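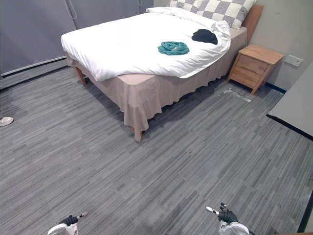

White duvet, pinkish-beige valance, striped carpet.

I have been trying to sleep properly since the clocks went back in October. I'm told an extra hour in bed is a gift. Mine arrived at four in the morning and has kept coming at four in the morning ever since, like a parcel for next door.

My first move was to read a book on the subject, which was a mistake, as it ran to 652 pages and the author was clearly a man who slept beautifully. He wanted me to keep a diary. I kept it for nine days. Most of the entries say "awake" and one says "awake, fox".

Then came the tea. The health shop in Bidwood sells a blend called Starska, which smells of hay and tastes of the bag the hay came in. You steep it for 30 minutes, by which time it is cold and so are you. I drank it every night for a week and can report that I was up at four as usual, but now with somewhere to go.

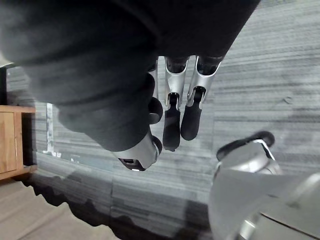 3 min read

Khoa Thái, who I used to share an office with and who can sleep upright on a bus, thinks the trouble is that I try. His method is to lie down. I asked if there was any more to it and he thought for a bit and said he sometimes takes his glasses off first.

I did have one good night, at my sister's in Drikness. Her spare room is over the boiler, the curtains don't meet, and there is a church clock across the road that does the quarters. I slept until ten to eight. She was very smug at breakfast and has since offered to rent me the room.

So I came home and tried to copy it. I opened the curtains. I turned the heating up. I played a recording of bells on my phone, until Mr Yeoh from downstairs asked, quite kindly, whether anyone had died.

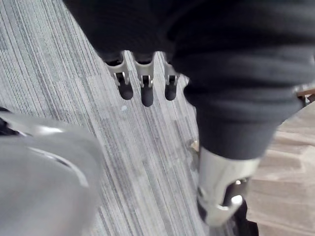
Charcoal rib knit.

What I've settled on for now is getting up. If I'm awake at four I go and sit in the kitchen and listen to the shipping forecast when it comes round, and do the ironing, and some mornings I go back to bed at six and sleep like a stone until the alarm goes at half past. My shirts have never looked better. I wore one to work on Thai curry day and ruined it by quarter past twelve, then nodded off in the budget meeting.

Posted November 17, 2019. Filed under: Moaning, Sleep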